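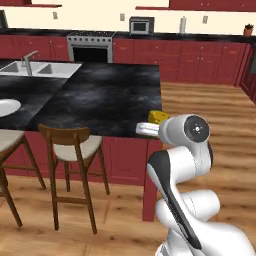
How many simulated runs do you need before the success rate means anything?

We ask for 105 runs per task, and we'd gently suggest you don't report anything on fewer than 20. The smaller number is fine for checking that your set-up works at all, and it will usually show you a badly tuned grasp controller before you've finished your tea.

4.2 Setting up a kitchen evaluation in Siltora

Before you start, please make sure you've finished section 4.1 and that the scene loader opens without warnings. If you're coming over from the older Dosari release, your task files will still work, but the random seeds won't line up with the new ones, so don't try to compare the two sets of results side by side.

1. Open the task file and choose a kitchen layout. Leave the cabinet colour and benchtop finish on their defaults the first time through.

2. Set the master seed to 2273. Everyone at Murkport uses this one for the baseline, and it makes life a good deal easier when you write to us with a question.

3. Set the episode limit to 3000 steps. Tasks that involve opening a door need most of that allowance, particularly if the arm has to back away and have another go at the handle.

4. Place the target object. You can type in a position or let the sampler choose one for you – Meenakshi Shukla wrote the sampler, and it does a lovely job of keeping things within reach. 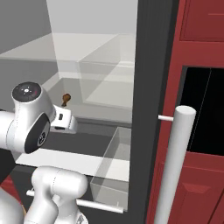 5. Choose your success check. For pick tasks, the object must be lifted clear of its shelf and held until the timer runs out. Touching it doesn't count, and neither does pushing it along into a corner.

6. Run the short batch first, then have a look through a few of the replays before you start the full one.

Note: Transparent surfaces can upset the depth channel. If your policy relies on depth, run the batch once with the glass material switched on and once with it off, and report both figures.

Caution: Don't change the physics timestep partway through a batch. The program will let you, I'm sorry to say, and the results file won't record that you did it.

7. Save the results folder under a new name. Lalit Kushwaha's plotting script looks for the seed in the folder name, so please include it – 2273_baseline is a perfectly good choice.

If the plots come out blank, go to section 4.5, where Renu Kandpal has written up the usual causes.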